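Do You Need the Box? Notes for the Dadgate talk
Virgil Munteanu, 23 January 2022

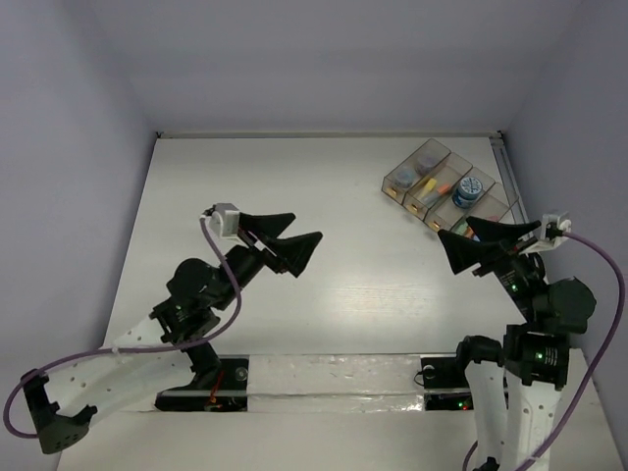 Slide 1. Smoky plastic organizer, four compartments, small gold-colored knobs.

Leave it up while people sit down. Ask who owns one. Wait for hands.

Start with the claim. The Marinescu leaflet says a divided organizer "gives you back your desk." Read the line out, slowly. Then ask what was on the desk before.

Point at the slide. Round containers on the left, then a yellow thing that looks like a marker with something slim next to it, then a blue jar with a pale lid, then small bits of color in the last section. Both lie at an angle. Long sections are sold for pens, and pens still slide around in them.

Tinted plastic – say what I think. You can make out the round containers through it, but try finding the one you want at seven in the morning. Clear would do the job better. Tinted sells because it hides the mess a little.

Knobs. Pretty. Move on.

Price story. Lăcrămioara Filip paid 40 for hers at Zitance and had a second one by May. Ask her to tell it if she's in the room, she does it better than I do. Both were full in a month. She also found more than 300 pens and hair clips in the drawer underneath.

Expect pushback from the Sestirside people. They'll say sections make you sort. Maybe. I've had mine for 2 years and I still put the tape wherever there's a gap. If someone has kept theirs sorted for a year, I want to hear how.

Where I'd give ground: a jar with a lid stays put better when it has walls on each side. Fine for jars.

Next slide is the shoebox. Pass the real one around, and get it back before the break.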